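Dobrar em cima da cama

Quase toda a roupa de uma casa passa pela cama antes de chegar ao armário. Há mesas de engomar, bancadas de lavandaria e cómodas com tampo à altura certa, e mesmo assim a pilha acaba em cima da colcha. É uma superfície larga, está livre durante o dia e fica a dois passos das gavetas.

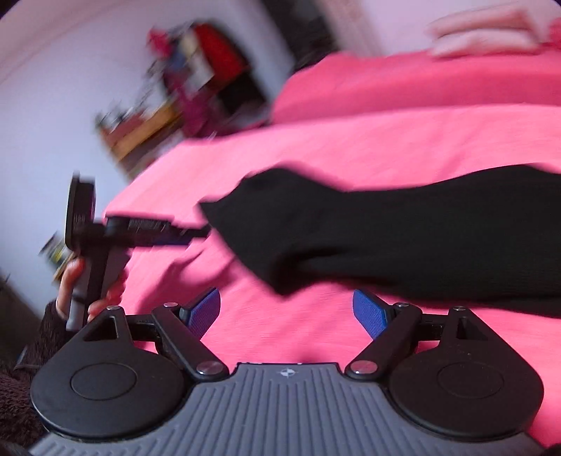
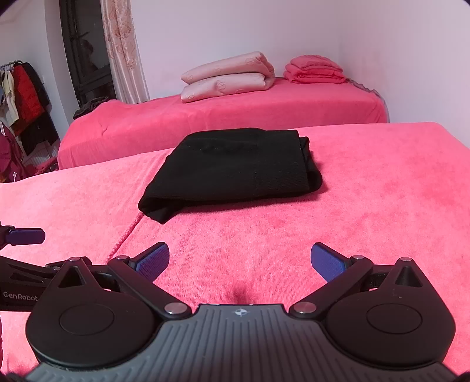 Dobrar numa cama tem regras próprias, diferentes das que se aprendem numa mesa. A superfície cede, o tecido de baixo agarra o de cima e as arestas nunca ficam tão marcadas. Numa colcha felpuda como a cor-de-rosa da segunda fotografia, de argola solta, uma malha não desliza quando se puxa uma ponta, o que ajuda a manter o lado já dobrado no sítio. Em contrapartida, o preto mostra tudo: os pequenos pontos de cotão na peça dobrada são o género de coisa que se vê à primeira. Quem tem muita roupa escura e uma colcha clara ou viva faz bem em passar o rolo adesivo no fim, depois da última dobra, e só na face que fica para cima.

O preto levanta ainda outra questão, a da pilha. Camisolas, leggings e t-shirts pretas dobradas todas em quadrado tornam-se indistinguíveis na gaveta. Uma solução simples é variar o formato: as mangas compridas em retângulo, as mangas curtas em quadrado, as calças em três partes e de pé. Ao fim de uma semana a mão já sabe o que está a tirar sem ser preciso desdobrar nada.

A ordem das dobras é quase sempre a mesma. Estende-se a peça com a frente para baixo, alisa-se do centro para os lados com a palma da mão aberta e levam-se as mangas para dentro. Depois dobra-se ao comprido e só no fim ao meio. Nas malhas caneladas convém que a dobra comprida acompanhe o canelado, para o tecido não torcer. Se um canto teimar em enrolar, vira-se a peça e assenta-se com a mão. Não vale a pena voltar ao princípio.

O colchão também conta. Num colchão muito macio, o peso do braço abre uma cova e a roupa escorrega para lá. Um tabuleiro grande ou uma placa de dobrar resolve. A Bruretti vende uma placa articulada que se guarda debaixo da cama, e a Stoduvik tem uma versão mais pequena, em cartão rígido, pensada para roupa de criança. Experimentámos as duas durante 14 dias. A primeira dá dobras mais iguais, mas é pesada e precisa de espaço dos dois lados. A segunda cabe numa gaveta e chega para quem só quer camisolas do mesmo tamanho.

Nos quartos com duas camas há uma vantagem que se aproveita pouco. Uma serve para a roupa por dobrar, a outra para a que já está pronta, e as duas pilhas não se misturam. Em quartos partilhados por irmãos, cada cama pode receber a roupa do seu dono, o que poupa a separação final. O único cuidado é com as colchas de folhos ou renda na beira: fechos e colchetes prendem-se ali com facilidade, por isso os soutiens e os casacos de fecho ficam melhor no meio da cama, já apertados.

Quanto à colcha, vale a pena pensar nela como superfície de trabalho. As de felpa aguentam bem a lavagem frequente, mas largam pelo nas primeiras vezes. Convém lavá-las sozinhas duas ou três vezes antes de pousar nelas roupa escura. As de algodão liso, como as da linha Rikatura, largam menos e sacodem-se à janela, embora a roupa fuja mais durante a dobra. A Yalçınkaya faz uma manta fina de algodão que se estende por cima da colcha na altura de dobrar e se tira a seguir. Um lençol velho faz o mesmo serviço.

Falta falar das costas. Uma cama baixa obriga a dobrar o tronco em cada peça, e um cesto cheio significa muitas peças. Quem tem dores deve sentar-se na beira, com o cesto no chão ao lado, ou ajoelhar-se numa almofada. Dividir a tarefa por duas vezes ao longo da semana ajuda mais do que qualquer acessório, e a roupa passa menos tempo amarrotada no cesto.

As peças dobradas devem ir para a gaveta no próprio dia. À noite a cama faz falta, e a pilha que passa para a cadeira costuma lá ficar até à lavagem seguinte.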